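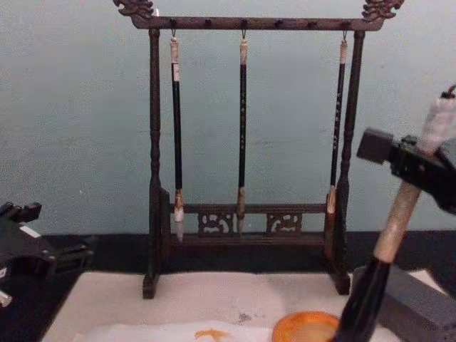

May 2022. Larthorpe Hall, hearing loop, fault tracing and retest before the summer bookings. Complaint from the council office in Stallen is that speech drops out on the left of the main hall, toward the fire door, and that the stage microphones hum for anyone wearing an aid on the T setting. Also asked to look at how the loan receivers are stored. At present they go in a biscuit tin with the lanyards wound round them and come out knotted. Proposal: hang them up by the lanyard, same as the calligraphy brushes on their rack, each on its own small hook under the crossbar by its loop. Pegs at regular intervals along the underside would leave space to add more later. Orysia to say which wall of the box office can take it.

Setup. Amplifier is the Boiko unit in the cupboard behind the stage, input 1 from the mixer, input 2 from the lectern. Front panel current reading normal on a tone and normal on speech, so the loop is not open circuit. Insulation to earth good with the loop disconnected at the amplifier. Did not lift any floor. Field strength meter on the lighting stand, sensor vertical, 1085 mm above floor. That is lower than the height Kirsty used last August for her plot, so the two sets can be compared for shape only, not level. I should have read her notes before fixing the stand.

Background first, amplifier off. House lights on full: quiet. House lights dimmed to half: strong buzz along the left wall, falling off quickly toward the center aisle. Dimmer rack feed runs in the trunking on that side. This accounts for the hum and it has nothing to do with the microphones. Complaint probably came from events where the lights were down and the microphones happened to be live.

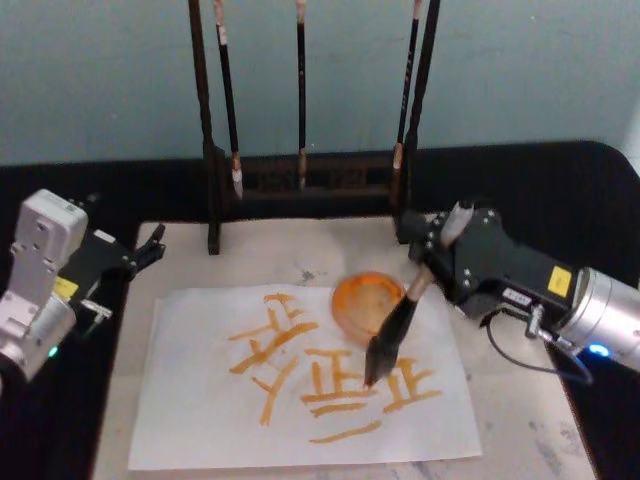 With the amplifier on, walked the seating area row by row with a steady tone at 800 Hz. Level holds up well from the stage front to the rear doors along the center and right. Left side falls away from the pillar back to the fire door. Repeated at 200 Hz to see whether metal in the floor was the cause. The low tone loses much less than the higher one over the same seats. That is consistent with metal loss, and the only metal on that side which is not matched on the right is the frame for the retractable seating. Orest confirms the frame was moved across when the new fire door went in. The loop layout dates from before the move.

Tried the metal loss correction on the amplifier. At a setting of 4 the left side comes up to a usable level and the center is slightly bright but acceptable. One step higher and the amplifier runs into its limiter on loud speech. Left it at 4 and marked the panel with tape. Initials on the tape.

Listening check with Zlata reading from the lectern and Yevdokiia on a receiver, moving between seats. Intelligible at every seat tried, including beside the fire door. Yevdokiia noted a thin, hard quality near the center aisle. I hear it too. Would not spend money on it.

Overspill. Checked the small meeting room across the corridor, where advice sessions are sometimes held. Speech from the main hall can be picked up faintly on a receiver near the shared wall and not elsewhere in the room. If the council wants a loop in that room as well, it cannot be a plain perimeter type. Skekcombe had the same problem and it ended with both rooms having to be booked together. Put this in the report as a separate item so that it does not get lost under the fault.

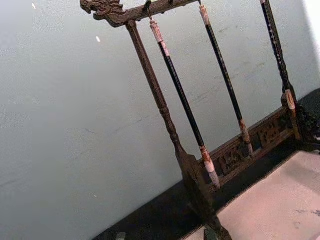 Brush rack, dragon head end of the crossbar.

Receivers. Charged all of them overnight and ran each on a tone until it cut out. Most last comfortably longer than a full meeting. A few are poor and should have new cells. The headphone sockets are dirty; contact cleaner on the worst ones brought them back. Foam ear pads have perished throughout and need replacing as a set. Orysia wants a label on each with the room name and channel, large print, black on yellow. I suggested leaving the channel off, as a loop receiver has none. Agreed.

Signs. The ear symbol at the main entrance is correct. The one at the side entrance points to the old reception desk, which has no loop. Remove or move. The desk that does have one carries no sign at all.
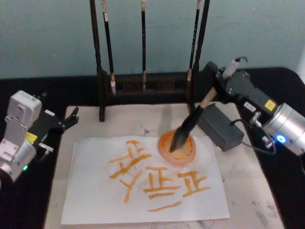
Dimmer noise is still open. Options are to move the feed out of the left trunking, or fit better chokes in the rack, or accept it and ask hirers to keep the lights at full for public meetings. The last costs nothing but is no use for films. Kirsty is getting a price on the chokes. I would want a background reading with the lights at half before and after, same seats, same stand height.

To do: copy of the left side plot to Orest. Spare fuse for the cupboard, the present one is the wrong type. Replot the whole hall at Kirsty's stand height when the stage is next clear. Meter due back to stores, battery cover cracked, tell them before they tell me.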